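Lindcombe Printed T-Shirt, Nurmi Cut

Short-sleeved crew neck in combed cotton jersey with a multicolor screen print. Supplied by the Balunstead works. Item code 639.

Neck rib: 2 percent elastane
Body length, size M: 73 cm
Width across chest, size M: 57 cm
Colors: black, white, sand
Print: water-based ink, cured after application
Seams: twin needle at hem and sleeves

Measurements are taken with the shirt laid flat - allow for slight shrinkage in length after the first wash. The side seams are straight and the shoulders are taped. Sizes run XS to XXL. For a looser fit, order one size up.

Wash inside out at low heat with similar colors. Do not bleach. Do not iron directly on the print. Line drying is preferred. Bulk orders ship from the Fomville store in March and must be of one color per carton.
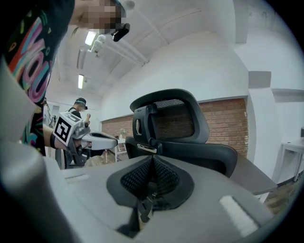 Wekesa Mushi writes that the black one held its color well through a summer of washing, but that the neck rib felt tight at first and he would like a wider collar on the next run.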